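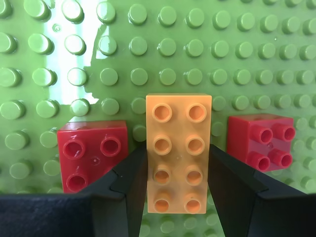 Talks > Workshop evening > Speaker notes

14th July - posted by the Radis bench team

SLIDE 1. Looking after the brick cell

Say hello. Mention the tea. The cell is called Montes, and it has picked up 1634 bricks since January, mostly on purpose.

Point at the orange one. Two black fingers, one on each long side, eight studs on top. A grip on the long sides is what we set up for. The red bricks either side are why finger width matters - the left finger already covers a corner of one.

SLIDE 2. The glare

Top left of the green baseplate, gone nearly white. The camera finds studs by their rims, and a washed-out patch costs us picks. Turn the lamp before touching any settings. I once spent an evening on settings.

SLIDE 3. Weekly jobs

Wipe the fingertips with a dry cloth. Check both close to the same middle. Press the baseplate down at all four corners, then run the 13 test picks. If one fails, run them again before blaming Flutetti's software (then blame it).

SLIDE 4. Spares

Fingers get changed in pairs. The last pair did 905 picks, the pair before that 259, and I fitted that one myself. Pause for laughter.

Questions, then hand back the clicker.

Contact the Radis bench | © Justau workshop talks | Back to top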